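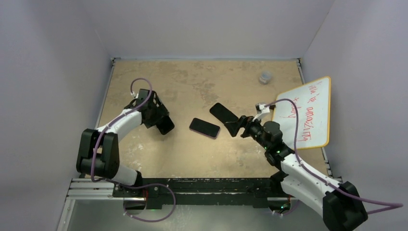

How to move to a new phone without losing your photos

New phone day is so much fun, and it's even better when every picture comes along for the ride! I moved 2,378 photos for my friend Kanchan one evening in October and we were done before the kettle went on a second time.

Step 1: Charge both phones
Plug them in and leave them plugged in. Big transfers chew through battery.

Step 2: Have a clear-out
Open your gallery and sort by size. Old videos and screenshots are the big ones (Kanchan had a whole footy match in there, filmed sideways). Empty the bin folder too.

Step 3: Back up to a computer
Connect the old phone by cable, choose file transfer on its screen, then copy the camera folder across. Open four or five pictures from the copy to check they load.

Step 4: Run the transfer
Turn on the new phone and pick "copy from old device" during set-up. Use your home wi-fi and keep the two phones close together.

Step 5: Compare the totals
Check the photo count on each phone. If they match, brilliant! Hang on to the old phone for a fortnight before you wipe it.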